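Home recorders wanted, September start

Vumia is looking for 17 people to record everyday clothes handling in their own homes. The examples go to Pratudix, who are training a learning system that is meant, one day, to put laundry away. We have heard that promise from several firms and would not advise anyone to hold their breath. The work is paid either way, and you don't have to believe in it.

What the work is

You hold a gripper in each hand, squeeze to close the jaws, and do what you would normally do with a pile of washing: pick up, spread out, fold, stack. A camera on the tool records as you go. Each attempt counts as one example, and we ask each recorder for 1000 over the month. Fumbled folds count too, as long as you carry on and finish the garment.

Please don't tidy up for us. Earlier sets were made on bare tables with one plain T-shirt, and the system trained on them was hopeless with anything else. We want patterned quilts, ribbed knits, bags piled behind the bed.
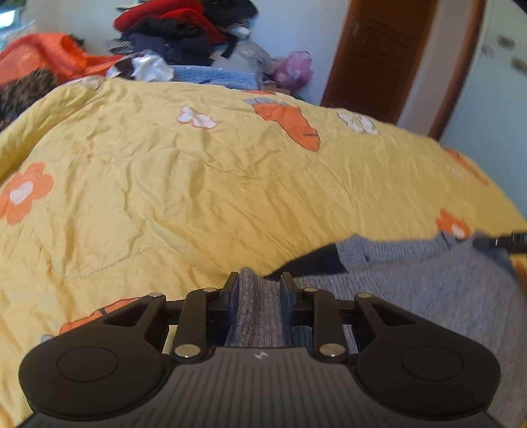

Who can apply

- Adults living within reach of our Duangkaew office, where the kit is handed out
- Anyone with a bed, sofa or floor to work on and at least 20 garments of mixed kinds
- No technical background needed. People who fold clothes for a living are very welcome

Please think twice if you have wrist or thumb trouble. The tools get heavy, whatever the Astar leaflet in the box says about all-day comfort.

Pay and terms

213 per accepted batch, paid fortnightly in local currency. We check batches by hand and tell you why if one is turned down. Your recordings will show your home, so move letters, photographs and anything private first - we can't promise to catch it later.

To apply, write to the Vumia recording desk with a few lines on your home and your usual free hours. Applications close at the end of August 2024.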